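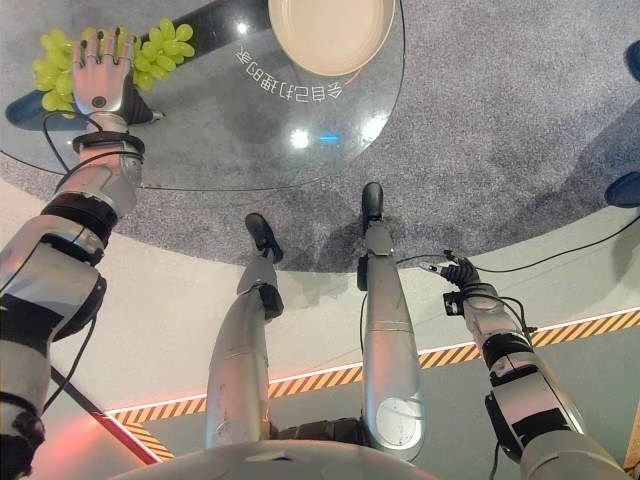 Plekent has finished a comparison of two end effectors on the same full-size humanoid, and the results favor the slender-fingered hand for soft food items and the older black gripper for nearly everything heavier. The company, which tests robot hardware for appliance and furniture makers, published its summary on Nov 19, 2020. It carried out the work with one hand type on each arm, so that both could be driven from the same controller, on the same battery charge, with the same operator. The left arm carried the silver humanoid hand, shown at the grapes on the glass tabletop, and the right arm kept the black multi-fingered gripper that has been standard on the platform. The bunch of grapes was one of eight object classes in the trial, and the one that separated the two devices most clearly.

The silver hand is made by Patura and is sold as a drop-in replacement for existing wrists. The black gripper comes from Cârstea, whose products are more often found on fixed arms. Neither supplier paid for the comparison, according to Plekent, though both provided spare fingers and answered questions on tuning.

In all, 700 grasp attempts were logged. Of these, 656 were accepted for scoring. The remainder were thrown out because the wrist camera dropped its stream during the approach or because the operator stopped the arm before contact. Discarded attempts were split almost evenly between the two devices, and Plekent says their removal does not change the ranking in any object class.

Each attempt followed the same sequence. The arm moved to a point above the object, the fingers opened to a preset width, and the hand came down until the first contact was registered. The controller then closed the fingers at a fixed rate until either a force limit or a position limit was reached. The object was lifted, held, and put back. A grasp counted as good if the object left the surface, stayed in the hand through the hold, and showed no damage when it was inspected afterward.

For the grapes, damage meant any split skin or any berry detached from the stem. The Patura hand met this standard in most attempts. The Cârstea gripper did so in fewer than half, and its failures were usually of the same kind: the curled fingers closed under the bunch, the outer berries took the load first, and one or more came away during the lift. Lowering the force limit reduced the number of detached berries but led to more drops.

"The difference is mostly in where the force goes," said Horațiu Barbu, who led the test work. "The slender hand lies along the bunch and spreads the contact over several joints. The other one wants to hook. If you hook a bunch of grapes, you are holding two berries and hoping the stem does the rest."

Barbu said the result should not be read as a general verdict. On rigid objects above a moderate weight, the order was reversed. The Patura fingers are driven by thin tendons, and under load the outer joints gave way slightly before the grasp failed. The Cârstea gripper held its position and was also faster to close. On flat objects lying on a hard surface, such as a shallow plate, neither did well, and the report recommends approaching from the edge of the table with either device.

The glass tabletop caused more trouble than the team had planned for. Overhead lights produced bright reflections on the surface, and the depth camera in the head returned false points where a reflection fell close to an object. It also returned readings from the carpet under the glass, which placed the supporting surface well below its true height. In early runs the arm continued downward after it should have stopped. The team dealt with this by entering the table height by hand and ignoring all depth points beneath it. A software method for finding the glass plane from contact alone was tried and is described in the report as promising but slow.

A second camera arrangement, with a small unit mounted near the wrist, gave better results on glass. At short range the object filled most of the view and the reflections mattered less. The cost was added mass at the end of the arm and one more cable to route. Plekent recommends the wrist camera for any work on transparent or polished surfaces, with the head camera kept for the first approach.

Cabling is given a section of its own. The Patura hand needs one thin cable, which was left in a loop outside the wrist so that the joint could turn through its full range. A shorter cable was fitted at first and limited rotation before the software limit was reached. The Cârstea gripper uses several cables, and these had to be checked after each block of attempts. Two stoppages in the trial were traced to a connector working loose on the gripper side. No connector faults were recorded on the other arm.

The controller was supplied by Clarkeo and was not itself under test. It did, however, affect the numbers. Its force loop was tuned for stiff fingers, and with the default settings the Patura hand oscillated at light contact. Lower gain removed the oscillation and made closing slower. The scored attempts all used the lower gain on the left arm and the default on the right. Plekent notes that this makes closing times hard to compare directly and has left them out of the ranking table.

The report also lists limits on what can be concluded. Only one sample of each device was used. With a different device on each arm, any difference between the arms themselves is mixed in with the difference between the hands. The team checked for this by running a short set of attempts with the devices swapped and found no change in the order of results, but the swapped set was too small to score. Finger wear was not measured, and cleaning after contact with food was not considered.

Patura said in a written reply that the slight movement of the outer joints under load is intended and protects the tendons, and that a stiffer version is in preparation. Cârstea said its gripper is not marketed for fruit and that softer finger covers are available, which were not part of the test. Plekent confirmed that the standard covers were used throughout.

A second round is planned for December. It will use the same object classes, with one change: the grapes will be graded by size before the attempts begin, as bunches with larger berries appeared to fail sooner under both devices. Barbu said the team also intends to run the full set with the two devices swapped between the arms, and to repeat a share of the attempts on an opaque table so that the effect of the glass can be separated out. The force logs from the first round are available from Plekent on request, with the discarded attempts included and marked.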